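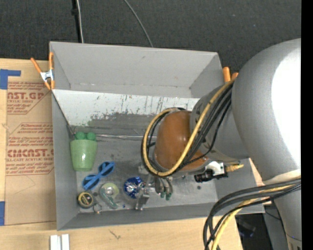

Lornach Manipulation Laboratory
Safety and Readiness Inspection: Teleoperated Demonstration Station 3
Date of inspection: Jun 29, 2020
Inspector: Rhiannon Lougher
Station lead: Yoga Mandagi
Reviewed by: Sulastri Liem

Scope

This checklist applies to stations at which an operator demonstrates picking and placing tasks to a robot arm, either by remote control or by guiding the arm by hand. It must be completed before a new block of recording begins and after any change to the bin, the gripper or the cabling. Items are marked Pass, Pass with comment, Action required or Not applicable. An item marked Action required must be closed before recording unless the comment states otherwise.

Section A. Work surface and bin

A1. Bin is secured to the work surface and does not shift under a firm push.
Pass with comment. Spring clamps with orange tips are fitted at both rear corners. The front wall is low and carries no clamp. Pushed from the front and from each side with the arm parked, the bin did not move. Clamps are to be checked at each change of operator.

A2. Clamp handles are outside the path of the arm.
Action required. The right rear clamp sits behind the arm when the gripper is working toward the right of the bin, and the operator cannot see all of it. Y. Mandagi to confirm clearance at low speed with the arm at its rearmost permitted position and to enter the result in the station log.

A3. Interior surfaces are free of sharp edges and loose material.
Action required. The white sloped panel below the rear wall is scraped, with dark vertical scratches, and its lower edge is ragged where the pale finish has gone. Run a gloved hand along the edge and remove anything that lifts. The panel may stay in use for the present block. A replacement has been requested from Torkau.

A4. Seam between slope and floor is covered and flat.
Pass with comment. The strip along the seam is wrinkled. It is held along its length, but thin objects could catch on it. Replace together with the panel.

A5. Bin floor is in acceptable condition.
Pass. Scuffing is normal wear. No dents that would affect a grasp.

A6. Table around the bin is clear of stored material.
Action required. A paper-covered acrylic sheet is lying on the table to the left of the bin. Sheet stock belongs in the rack. If the sheet is meant to stay as part of the station, the lead is to record this on the layout form and fix it down.

A7. Position marks are intact.
Pass with comment. Blue tape is present on the left side of the table. The layout form still shows the marks used in October and should be redrawn.

Section B. Arm, gripper and cabling

B1. Gripper fingers and tips are secure and undamaged.
Pass. Green tips checked by hand with the arm powered down. No play found.

B2. Wrist camera is firmly mounted and its connector is fully seated.
Pass. The yellow cable was followed from the connector to the first tie.

B3. Cables on the wrist have enough slack for full rotation and cannot snag.
Pass with comment. The yellow cable loops around the left side of the wrist, and the black bundle follows it closely. Rotation was tested to both limits without strain. The loop is larger than it needs to be and should be shortened at the next service.

B4. Cables leaving the arm do not enter the bin or rest on an edge.
Action required. The lower bundle of black and yellow cables arches over the front right corner of the bin. Over a long session this will wear the outer jacket, and the bundle may be drawn inward when the arm reaches left. Reroute outside the corner and tie.

B5. Cables behind the station are secured.
Pass with comment. Thin cables run to the rear of the bin over carpet. They are outside the walking route. A cover is recommended.

B6. Emergency stop is within reach of the operator and of a second person.
Pass. Both stops tested. The arm halted and the brakes held.

Section C. Task objects

C1. Objects are drawn from the approved set.
Pass. The set in use includes the light green cup, blue sunglasses, the round container with the yellow rim, the teal tape dispenser and the blue foil-wrapped object.

C2. No glass, blades or exposed cutting edges.
Pass with comment. Isla Maihi asked whether tape dispensers should be allowed at all. They may be used provided the cutting edge has been removed or covered and the item has been initialed on the object sheet. The sheet for this dispenser is initialed.

C3. Small parts are accounted for.
Action required. A small metal ring is lying loose on the bin floor near the yellow-rimmed container. It does not appear on the object sheet. Add it to the sheet or remove it.

C4. Wrapped or soft items are inspected for wear.
Pass with comment. Foil is crinkled but serviceable. Discard when it tears — loose foil must not reach the gripper joints.

Section D. Operator and recording procedure

D1. Operator has completed remote control training within the current period.
Pass. Records seen for E. Kauppinen and I. Maihi.

D2. Hands stay outside the bin while the arm is enabled.
Pass. Observed during three resets. Objects were rearranged only after the operator had called the arm disabled and the second person had repeated the call.

D3. Speed limit for demonstrations is active.
Pass. Checked in the Raju control panel before and after a restart.

D4. Failed demonstrations are kept and labeled.
Pass with comment. The log shows 1,103 demonstrations against a target of 2,000, of which 307 are labeled as failed. Eino Kauppinen notes that operators differ on whether a dropped and recovered object is a failure. S. Liem to issue a written rule.

D5. Hand guiding mode is locked out during remote control.
Pass. Key held by the station lead.

Result

Station 3 is released for recording at reduced speed once B4 and C3 are closed. Items A2, A3 and A6 are to be closed before full speed is restored. Comments on A4, A7 and B3 carry over to the next inspection.

Signed: R. Lougher
Countersigned: S. Liem
Copy to: Grilska site office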